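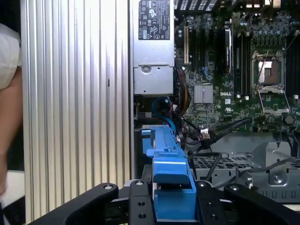 Before you touch anything inside

Switch the computer off, pull the mains cable out of the back, then press the power button once more and keep it down for a few seconds. A little electricity can stay in the machine and this helps it to go away. Put your hand on bare metal of the case before you start, and again after every time you have walked across a carpet.

I work with short sleeves and without a watch or bracelet. A long sleeve catches on the small parts of a motherboard very easily.

Old office machines, the Dell ones also, often have coloured plastic pieces inside, for example blue. On many models such a colour means that you may press or pull there with your fingers and need no screwdriver. Look for the tab first. If it does not move with light pressure, stop and look again from the other side.

Cleaning out the dust

Do it outdoors or by an open window. I use a soft paintbrush, 3 cm wide, which I bought in Lekport and keep only for computers. Hold the fan still with one finger when you blow air at it. Use short puffs and keep the can upright, otherwise cold liquid comes out.

The power supply you clean only from the outside. Never open its metal box, even if the machine was unplugged for days.

Dust sits also between the expansion slots. Brush along the slot, not across it.

Screws

An egg box with 12 places is the best screw tray I have had. One place for each step, going from left to right, and when you put the machine together you go back from right to left. The Filten tray with the magnet is good too, but there all the screws come together in one heap.

Cables

Make 2 or more photos before you unplug a cable. Pull at the plug and never at the wires. Many plugs have a small clip on one side – press it fully down first.

Closing up

Check with a torch that no screw is lying on the board. My Howells torch gives 200 lumens and this is more than enough. Put the side on, connect only the screen, the keyboard and the mains, and listen to the fans for a minute before you carry the machine back to its place.

I do this every July, and one more time in winter if the computer stands on the floor.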